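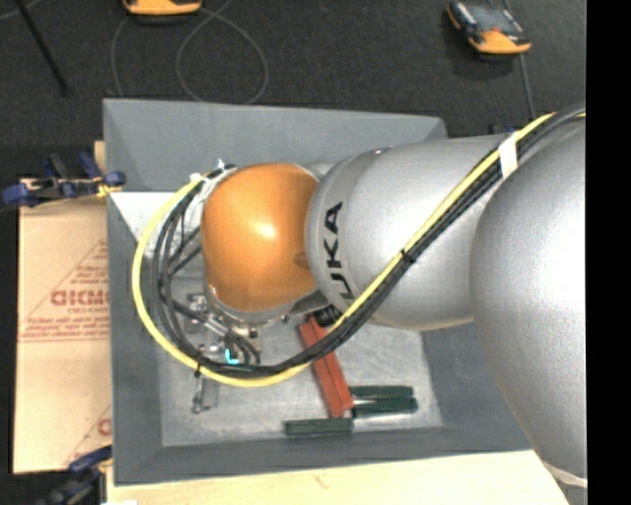 How Long Does a Library Book Sit Before Somebody Wants It?
Project report, Jolán Bozsik and Tanvir Amarasinghe
Oct 17, 2023

1. Why we picked this

I work two evenings at the Stelerley town library, mostly shelving, and I kept noticing the same dusty spines in the same spots (there's a guide to growing gooseberries I could find blindfolded). When our statistics teacher, Kinga Halász, said we could choose any topic as long as we collected our own data, I grabbed this one before anybody else could. Tanvir came on board because he likes spreadsheets way more than I do!

2. What we did

The library gave us a list of 1,375 nonfiction titles with the date each one was last checked out. No borrower names, just books. We cleaned the list in April, and that was the worst part by a mile. Some titles were in there twice under different spellings, and 77 had no date at all. We left those 77 out, though Tanvir wanted to treat them as never borrowed, and we argued over it for most of a bus ride.

Then we sorted everything by subject and by shelf height. I really wanted shelf height in there, since I'm short and I never look at the top row of anything.

3. What we found

Cookbooks and travel move fast. Local history hardly moves, except for one book on the old Grultitz mill that goes out all the time, and I still don't know why. Books at eye level had been borrowed more recently than books on the bottom shelf in four of our subject groups. The top shelf was messier: gardening did fine up there, and health did terribly.

4. Problems

The big one is that librarians put popular books where people can reach them, so we can't say the shelf is doing the work. To test that properly you'd have to move books around and wait. We asked, and Mr. Deák at the front desk said maybe over the summer, which I'm taking as a yes.

Also, people read books in the building without checking them out, and our list has no clue about that.

5. Next time

I'd start cleaning the data much earlier and write down every decision as we made it. Tanvir would like it noted that he said so at the time. I checked out the gooseberry book, by the way, and it's pretty good.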